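Why does a ping-pong ball bounce?

By Eilidh Aitken

A ping-pong ball is one of the lightest balls used in any sport. It weighs less than 3 grams. You can blow it across a kitchen table without trying very hard. But when you drop it on something hard, it jumps right back up.

To see why, it helps to know what is inside. The answer is air. The ball is a thin shell of plastic with nothing in the middle but the air that was there when the two halves were joined. Most balls have a seam where the halves meet, though it can be hard to find. Try running a fingernail slowly over the ball.

Most ping-pong balls are white or orange. Orange is easy to follow against a pale wall or a pale table. Many balls also have small printing on one part of the shell, usually the name of the company that made them.

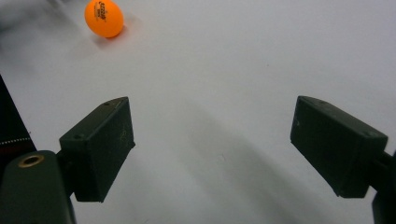
When a ball hits a table, the part that touches gets pushed in a little. It happens too fast for your eyes to catch. The plastic is springy, so it pops back into its round shape, and as it does, it pushes against the table. That push sends the ball up again.

The ball never comes all the way back to your hand, though. Some of the energy turns into sound - the "tock" you hear - and a tiny bit turns into heat. Each bounce is lower than the one before it, until the ball just sits there.

What about color on the shadow?

Put an orange ball on white paper near a window and look closely at the spot where it touches. The shadow is mostly gray, but next to the ball you may find a little pink or orange in it. Light hits the ball, picks up its color and lands on the paper. White paper is good for this, and dark paper is not.
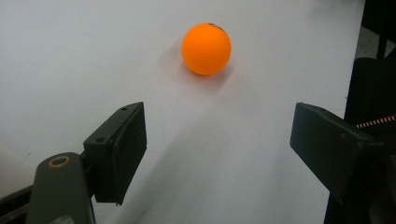 Try it: the bounce test

You need a ping-pong ball, a ruler or tape measure, and a friend.

Hold the ball 17 inches above a hard floor. Let go of it. Don't throw it or push it. Your friend watches how high the first bounce goes and writes it down. Do this six times, then try again on a rug, a folded towel and a book.

The rug and the towel will give you low bounces. Soft things squash when the ball lands, and they soak up energy the ball could have used to go up.

If your ball gets a dent, ask an adult to float it in a cup of hot water. The air inside warms up and pushes outward, and a small dent will often pop out. A cracked ball can't be fixed this way, as the air leaks out through the crack.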